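Stolonholm Play Table – Set-up Guide
Section 4: Sorting and storing loose pieces

4.1 Before you start
Place the table on a level floor. Carpet is acceptable if the pile is under 20 mm.

CAUTION: Small parts. Keep cubes and dice away from children under three.

4.2 Arranging the containers
1. Stand the containers in a single row along the back edge of the table.
2. Leave 30 mm between the row and the edge.
3. Put dice together in one bin. Foam dice may be stacked one behind the other.
4. Give playing cards their own bin. Do not mix cards with bricks – the corners bend.
5. Use the open bucket for overflow only.

4.3 Sorting
1. Tip the bricks onto the left half of the tabletop.
2. Pick out the single cubes first and set them near the center.
3. Sort bricks by color, then by length.
4. Return each group to its bin.

NOTE: The full Jesstead set has 142 pieces. Check the total before closing the bins. Replacement bricks are ordered under part no. 2550.

4.4 Cleaning
Wipe the wood along the grain with a barely damp cloth. Do not soak.
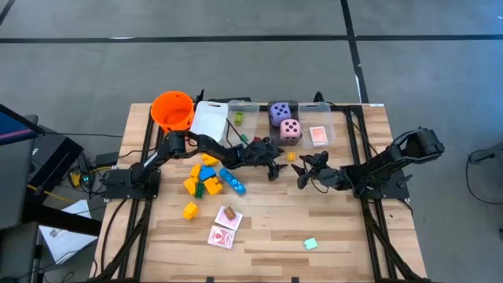
Antunes: Step 3 in 4.3 took us far too long. We sort by length first and leave the colors mixed, and the bins still close fine.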